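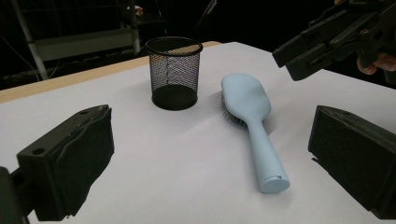 Manddale Home Hair Care Classes Return for a Second Season With More Evenings, a Kids' Hour and a New Spanish-Language Course

MANDDALE, January 14, 2020 – Momance, the neighborhood hair studio and classroom on Grajales Street, is opening registration for its second season of home hair care classes, and we could not be happier to see so many people already asking for a seat. The new season has 24 evening sessions (last year we ran far fewer and had a waiting list for nearly all of them), a Saturday-style kids' hour that we have moved to after school, and a full course taught in Spanish from start to finish.

The classes are for people who take care of hair at home: parents, grandparents, foster families, college students on a budget, people helping an older relative, and anyone who has stood in front of the bathroom mirror wondering why the same ponytail looks so different on somebody else. You don't need any experience. You don't need fancy products either. Most of what we teach can be done with a comb, a brush, a spray bottle of water, a few clips and a little time.

"We started this thinking we'd get a handful of moms from the block," said Amparo Ríos, founder of Momance. "Then a retired bus driver came in because he was raising two granddaughters and wanted to learn to braid. He practiced on a mannequin head at his kitchen table for weeks! By the end of the season he was showing the rest of the room how he kept his parts straight. I love that. I want a hundred more of him."

In the first season, 372 people took at least one class. The most popular evening by far was Detangling Without Tears, which will now be offered every month through spring. It covers how to divide hair into sections, why you start at the ends and work up, how much conditioner is enough, and when to put the brush down and use your fingers. Students also learn to hold the hair above a knot so the tug doesn't reach the scalp, a small habit that parents told us changed their mornings more than anything else we taught. 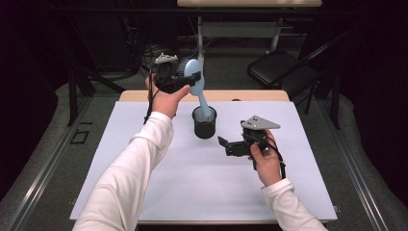
A pale blue handle stands in a black cup near the back edge of the table.

New this year is Tools and How to Keep Them, a single-evening class led by Seren Beddoe, who has been cutting and coloring hair for most of her working life and has strong feelings about dirty brushes. Students bring their own brushes and combs from home and clean them together, beginning with the tail of a comb to lift out old hair, then a bowl of lukewarm water and a drop of mild shampoo. Cushioned brushes get special attention. Water can collect behind the pad, so they should never be left to soak, and they dry best lying with the pins facing down on a towel.

"People buy a new brush when the old one only needed a wash," Beddoe said. "And people hang on to one brush for years when half the ball tips are gone and the bare pins are scratching them. I'd like everybody to leave my class knowing which brush they have at home. Bring the ugly ones, please. I mean it, those are the best to learn on."

The class also goes over what each kind of brush does well. Wide paddle brushes are good for smoothing long, straight or slightly wavy hair. Round brushes help with shape during a blowout. Wide-tooth combs are gentler on wet curls, and a soft baby brush is handy for edges and for people with a tender scalp. 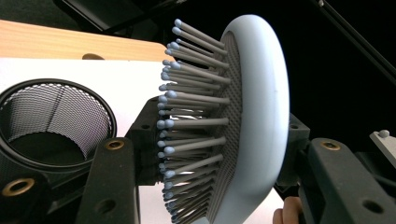 The pins of this light blue paddle brush end in small rounded tips.

The Spanish-language course, Cabello en Casa, will be taught by Fredy Salazar. It runs for six evenings and moves from washing and drying to simple cuts, including bangs and a basic trim at the neckline. Salazar built the course from the questions he hears in the chair, and he has set aside the whole last evening for practice with a family member or friend. Students are welcome to bring anyone willing to sit still.

"My mother cut all our hair in the yard, and she was good at it, except for the bangs," Salazar said. "I have the school pictures. So we are going to spend a lot of time on bangs."

The after-school kids' hour is open to children ages seven to twelve with a grown-up. They'll learn to brush their own hair, make a low ponytail and a three-strand braid, and look after their clips and elastics. Kevin Zapata, who taught elementary art before joining Momance, is in charge of the hour and has promised yarn braiding for anyone whose hair is too short to practice on. There will be snacks. There will probably be glitter, too, though Zapata has been asked to keep it in one corner.

Returning classes this season include Curly and Coily Basics, Braids for Beginners, Hair Care After Illness, Helping an Older Adult Wash and Style, and Blowouts at Home. Hair Care After Illness is kept small and quiet, with no more than eight students, and it is always free. Students in that class may come alone or bring someone, and nobody is asked to share anything about their health.

All other evening classes cost $12, and children attend the kids' hour free with a paying adult. Scholarships cover the full price for anyone who asks, with no forms to fill out. The scholarship fund comes from a holiday raffle held in December, which brought in $3,043 thanks to our neighbors on Grajales Street and the staff of Plenach, the bakery two doors down. Plenach donated the grand prize, a cake a month for a year. (The winner, Bayu Rahman, has already picked lemon for January and says he is open to suggestions for the rest.)

Rahman has also taken three of our classes. "I signed up to learn how to blow-dry my daughter's hair before school in winter," he said. "I was doing it all wrong, blasting it from every direction. Now I point the air down the hair and it takes half the time, and she doesn't look like a dandelion at the bus stop."

Registration is open now at the Momance front desk and by phone during studio hours. Evening classes start at 6:30 and last 90 minutes. Each session has room for 12 students, and 71 people are already signed up across the season, so we suggest calling soon for the detangling and bangs evenings. The building has a ramp at the side entrance, and street parking is free after six.

Please let us know when you register if you need a chair with arms, a fragrance-free seat away from the styling stations, or an interpreter. We need one week to arrange interpreters.

About Momance
Momance is a hair studio and classroom in Manddale offering cuts, color and home hair care classes for all ages and hair types.

Press contact
Amparo Ríos, Momance, Grajales Street, Manddale
Reporters are welcome to sit in on any evening class except Hair Care After Illness. Please call ahead so we can save you a chair.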